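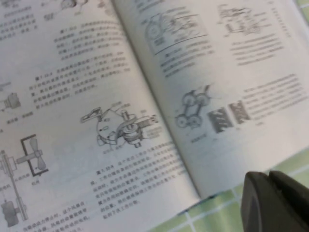 A stop button that lets the fingers keep closing is not a stop button, Ivone Amaral wrote under our February notice, and she asked why we were looking for more people to sit at the table before the fault had been explained. She also asked whether the people in the first group had been told about it at the time.

They were told at the end of the day it was found, and they should have been told sooner. The second group will get the whole account before they sign anything. It is set out below, followed by what we are asking for.

# Call for participants: book-handling trials, second group

Sudach is looking for adults to take part in supervised trials of a robot arm that handles open books at a reading table. The trials are held in the Evangelista room at our Pillthorpe site. The arm is meant for people who can read a page but can't easily hold a book open or turn a leaf. We work with ordinary printed books, including heavy technical ones with a lot of drawings, where a reader goes back and forth between a figure and the text that belongs to it.

This group will also help us check the repair of a safety fault. Please read the next section before you decide to apply.

## What went wrong

The first group ran for 120 sessions. In that time the arm was stopped by hand 56 times. Most of those stops were routine: a page had bunched up, a finger was about to come down on the wrong side of the gutter, or the reader wanted a break.

In 4 of the 56, the arm stopped moving but the gripper fingers did not. They went on closing until they reached the position they had last been sent to. In three of the four there was only paper between them. In the fourth, a participant had reached in to flatten the page after pressing stop, as we had told people they could, and the fingers closed on the side of her thumb. She had a bruise and no other injury. She was seen by a nurse the same afternoon and has given us permission to describe it here.

The cause was in how the stop signal was passed on. The button cut motion at the arm controller. The gripper runs on its own small board, which we call Jarar, and Jarar received the stop as a message from the arm controller. If a close command was already being carried out, Jarar finished it first and read the stop message afterward. At normal closing speed this took less than a second and was easy to miss. When the fingers were set to close slowly, for thin paper, it took long enough for someone to put a hand in.

We had tested the stop button before the first group began. We tested it with the arm moving and the gripper already closed or already open. We did not test it with the gripper partway through closing on the slow setting. That was a gap in our test list and it was ours.

The first three cases were in the session logs before the thumb injury happened. They had been entered as page faults, because a torn or creased page was what the operator saw. They were not recognized as stop faults until we went back through the logs after the fourth.

## What has changed

- The stop button now cuts drive power to the gripper directly. It no longer depends on a message reaching Jarar.
- With power cut, the fingers can be pushed apart by hand. An operator will show you this and you will do it yourself before the first session.
- Gripping force is limited in hardware. Before, the limit was a setting in software.
- The gripper does not restart when the button is released. The operator has to re-enable it from the far side of the table.
- Any stop made during a session is written up as a stop first, whatever else happened to the page.
- The old instruction that you may reach in after pressing stop has been withdrawn. Wait until the operator says the gripper is clear.

The repaired stop has been tested by staff at every closing speed and from a range of finger positions, including the one that caused the injury. It has not failed in those tests. Staff know the machine well and tend to press the button at tidy moments. We need to see it used by people who press it when they feel like pressing it.

## What you would do

Each session lasts up to 3 hours, with breaks whenever you want one. You sit at a table with a book open in front of you and the arm to one side. You read, and ask for pages to be turned or held by voice or with a switch, whichever suits you. An operator is in the room the whole time with a second stop button.

Part of each session is set aside for stops. During that part your hands stay on your side of a marked line, a test block is used where a hand might otherwise go, and you press stop at any time you choose. Some of these will be on the slow closing setting. You will not be asked to put your hand between the fingers at any point, and the operator will end the session if you do.

Afterward there is a short interview. We ask what you noticed, when you wanted to stop and didn't, and whether the button was where you expected it to be. Several people in the first group said the button was hard to reach with the left hand. It is now on a clip and can go on either side, or on a wheelchair armrest.

You can bring your own book. Please don't bring one that can't be replaced. Pages do still get creased.

## Who can apply

You should be 18 or over and able to read printed English or Chinese comfortably for part of an afternoon, with glasses or a magnifier if you use them. Most of our test books are in those two languages. You don't need any experience with robots.

We especially want to hear from people with limited grip, tremor, or reduced movement in one or both arms. You need to be able to work a stop button reliably, by hand, foot, or head switch. If you're not sure which would work, say so in your application and we'll try them with you before anything is switched on.

People from the first group may apply again. If you were in one of the sessions where the fault occurred and have not talked it over with us, please get in touch whether or not you want to come back.

## Payment and practical matters

You are paid for the full session even if you leave early or the equipment is down. Travel to Pillthorpe is covered, including for a companion or personal assistant. The Evangelista room is on the ground floor with level access from the parking lot, and the table height can be changed. Sessions start at 1 p.m.

Hand position is recorded on video during the stop tests. Your face is not recorded unless you agree to it separately. You can see the log of your own sessions and ask for a correction if you think an entry is wrong. You can withdraw at any stage and you don't have to give a reason.

## How to apply

Write to the trials desk at Sudach, Pillthorpe, or leave a message at the front office. Tell us which hand or switch you would use for stopping, which languages you read, and anything we should know about seating. A staff member will call you back and go through the fault history with you before booking a first visit. The full write-up of the four stop faults, including the log entries as they were first made, will be sent to anyone who asks for it, whether or not they apply.

If you read the February notice and applied then, your application is still open. That notice did not mention the thumb injury, so we will call you as well and ask whether you still want to take part.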